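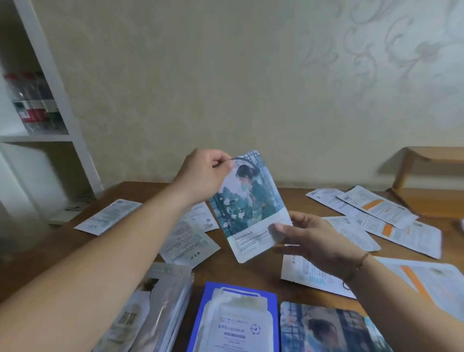 4. What Visitors Took Home from the Booths

4.1 Setting and approach

The Grandix home and renovation fair fills the Madigan hall in Drirnusen for one long weekend every July, and anyone who has walked it on the opening Thursday will remember the noise. Kitchen fitters run their range hoods, the flooring people invite children to jump on sample boards, and somewhere near the back a pump is always running for a garden pond display. We chose it for this part of the study with some affection, having visited as ordinary homeowners well before we ever thought of it as a research site. It is a regional fair, big enough that a visitor can't see all of it comfortably in a morning and small enough that exhibitors know one another by their coffee orders.

We followed five booths, all of them selling products for bathrooms and laundry rooms: drain covers, sealing membranes, shower screens, towel warmers, and a range of under-sink moisture alarms shown by Bramex. Each booth ran a prize drawing of its own, and each asked visitors for a name and a way of reaching them before the slip went into the bowl. Prizes were modest and mostly related to what was on the shelves, and the exhibitors set them without any advice from us. We did ask them to keep the same entry form through the whole weekend, which four of them managed. The fifth ran out of forms and finished on the backs of price lists, and we have kept those entries in the analysis with a note beside them.

Visitors were approached as they left a booth, a few steps into the aisle, and asked whether they would mind a short conversation. We spoke with 176 people in this way. The conversations were meant to be brief, but people at a renovation fair have usually come with a problem on their minds, and a good many of them wanted to tell us about it from the beginning. We set an upper limit of 20 minutes after the first morning, when it became clear that a single story about a leaking shower pan could use up most of a session. Some of the best material in this section comes from those longer talks, so we were slow to cut anyone off.

Follow-up calls were made in the fall, once the weather had turned and people were spending their weekends indoors again. Of those who had agreed to be called, 38 could be reached and were willing to talk a second time. We make no claim that they stand for the whole group. They were, if anything, the people who like to talk about their houses, and the reader should keep that in mind through the rest of the section.

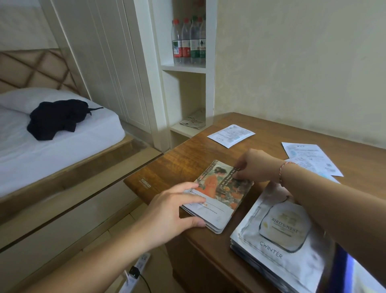
Figure 4. Sheet face mask packets being sorted by hand on a wooden desk.

4.2 Why people stopped

When we asked what had made them stop, visitors seldom mentioned the drawing first. They spoke of a thing they had seen working: water poured into a tray until an alarm went off, or a shower screen swung open and shut by someone who looked about to bump an elbow and never did. The drawing came up later, often with a small laugh, as something they had done "while we were standing there anyway." Several couples told us that one partner had filled out the slip to pass the time while the other asked about fittings.

This fits poorly with what the exhibitors themselves expected. In our talks before the fair, all of them described the prize as the hook and the demonstration as what followed once a visitor had been drawn in. From where we stood in the aisle, the order was more often the other way around. There was one clear exception, a booth beside the main entrance where the entry bowl stood on its own pedestal out in the walkway. People did fill out slips there without looking up, and when we caught them a few steps later, they were often unable to tell us what the company made.

We should be careful here, of course. A visitor who has just been asked by a researcher why they stopped may well prefer the more sensible answer, and few of us like to admit that we crossed an aisle for a chance at a towel warmer. Our notes on where people were looking as they approached help a little with this, though the crowd on the first afternoon made them patchy.

4.3 What was remembered in the fall

By the time of the follow-up calls, company names had mostly faded. Visitors remembered products by what they did and by where in the hall they had been — "the one by the stairs," "next to the people with the floor samples" — and they remembered staff warmly when staff had listened to them. One caller could repeat nearly word for word the advice she had been given about the slope of a wet room floor, and had passed it on to her sister, yet she had no idea which booth it came from. The Bramex alarm did somewhat better than the other products, and we think the sound had something to do with it. People imitated it for us over the phone without being asked.

Printed material fared badly. Most callers believed that they still had the brochures somewhere, usually in a tote bag hanging in a hall closet, and a few went off to look while we waited on the line. The ones who had written something on a brochure at the fair, such as a measurement or a price, were able to find it again much more easily. It had gone into the folder or drawer where the rest of the project lived, and it had become part of their own paperwork.

As to whether anyone had bought anything, the answers were mixed and we hesitate to put much weight on them. Bathroom projects move slowly, and many of our callers were still waiting on a plumber or on a decision about tile. Those who had bought something had generally gone back to the product they had touched or seen run. Section 5 takes up the matter of timing in more detail, using the exhibitors' own contact records, and returns to the question of how soon after a fair a call from a booth is still welcome.

We use cookies to improve your reading experience. By continuing to browse this site you agree to our use of cookies. Accept | Manage preferences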